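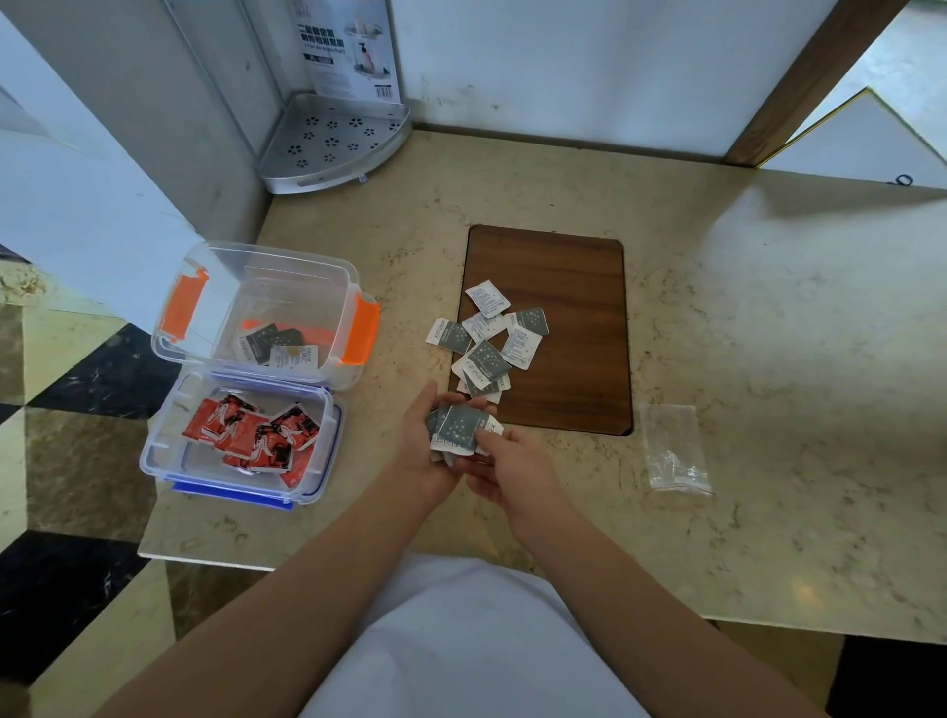
Sorting of small sachets by hand on a board set into a counter.

Sachet sorting is the household task of separating small sealed packets by kind and putting them away in boxes or other containers. It is common in homes where single portions of sauce, seasoning, sugar or similar goods are collected over a long time. In catering the same work is done in larger amounts, usually before the opening hours.

Background

A sachet is a flat packet closed on its edges and made to be opened once. Because it is light and slippery, it does not stand well in a drawer, and different kinds become mixed quickly. In her household guide Small Things in the Kitchen, Eluned Mostyn calls this mixture "the drawer that never closes". She advises sorting it once a year, in March, before the spring cleaning.

Method

The packets are first emptied onto a flat surface. A cutting board is often chosen, as its edge shows where the pile should end and its colour makes pale packets easier to find. The person then picks up packets of one design, turns them to the same side and keeps them in the hand as a stack. White sachets may be held apart from dark grey ones in this way, one kind in each hand, until the stack is too thick to hold.

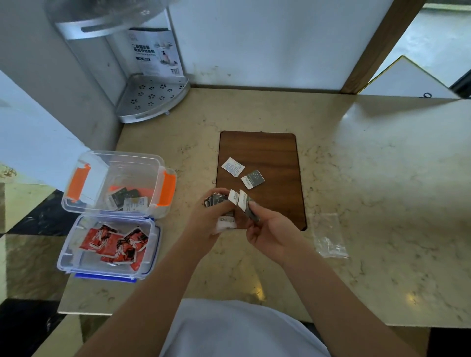

Containers

Clear plastic boxes are preferred, as the contents can be seen without opening. Boxes with clips are suitable for a cupboard, while a low open box is better for daily use. The guide published by the Prekbridge home economics circle recommends not more than 300 sachets in one box, because the lower ones can be pressed and may leak. The circle's teacher, Genivaldo Mendonça, prefers to place packets upright in rows, with the oldest in front.

Sorting by colour

Colour is the quickest sign for the eye. Red packets are normally taken out first from a mixed pile, and after them the dark and the white ones. Colour alone is not enough when one maker uses the same design for several products, so the printed name should also be read. 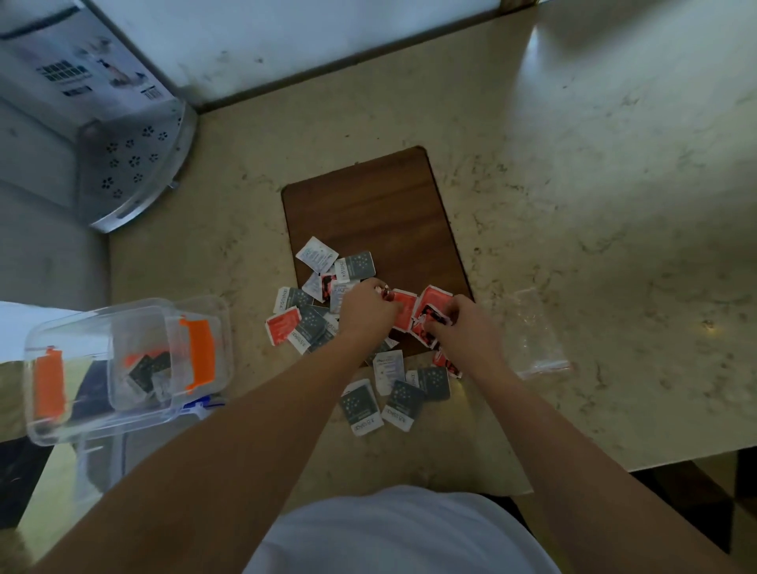 In catering

The canteen at Narnoder keeps a stock of 3,000 sachets, which is checked by two people at 11 in the morning. Packets with a damaged edge are thrown away.

See also

Portion packaging
Kitchen storage
Pantry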